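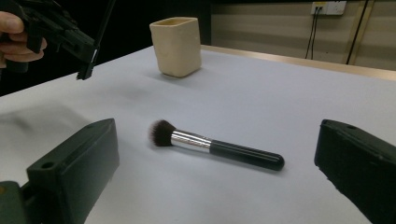 2025-03-25

Today I finally cleaned my makeup brushes, after promising it to myself since the beginning of March. I own more of them than one face needs. Most came from a set I bought in Geltby when I had just moved and felt rich for one afternoon.

The one I care for most is the black one with the dense dark head and the silver ring. I use it for powder, and when I am lazy, for everything. The brand is Omedine and I don't think their shop exists anymore. It has the glossy handle which shows every fingerprint, so I polish it with my sleeve like an old lady with her spoons.

I did it as my aunt taught me. A little mild soap in the palm, lukewarm water, and the brush turned in small circles with the head always pointing down. She was very strict about the water not going inside the metal part, where the glue is. I once ruined a brush from Pridov in this way, the head came off in my hand while I was already late for a wedding. I rinsed the black one until the water was clear, and it took much longer than I like to write here. Then I pressed it in a towel and shaped the tip with my fingers.

For drying I laid them flat with the heads over the edge of the shelf. It takes the whole night for the thick ones. Before, I was standing them in a cup immediately, still wet, and I wondered why they smelled like a cellar.

The cup is another question. I want a cream one, square with round corners, to hold the brushes I use each day, and to put the rest away in the drawer. Now everything lives together in a cosmetic bag with crumbs of eyeshadow at the bottom. I threw away 2 old sponges and a lipstick which was already old in Bainbridge. I felt sorry for the lipstick - it was a good color once.

In the evening my hands were dry from the soap and smelled of lavender. I put cream on them and had to open the door with my elbow. Tomorrow I must wash the bag also, and buy cotton pads, and call the dentist.

Comments (3)

marigoldtea
I use baby shampoo for mine, it works fine and a 500 ml bottle lasts forever. Does your soap leave the bristles stiff?

slowmornings
I'm 63 and I have washed my powder brush maybe 20 times in my life. Now I feel guilty!!

northwindow
A square cup is good, the brushes lean in the corners and don't roll around. Put a little rice in the bottom if the handles are short.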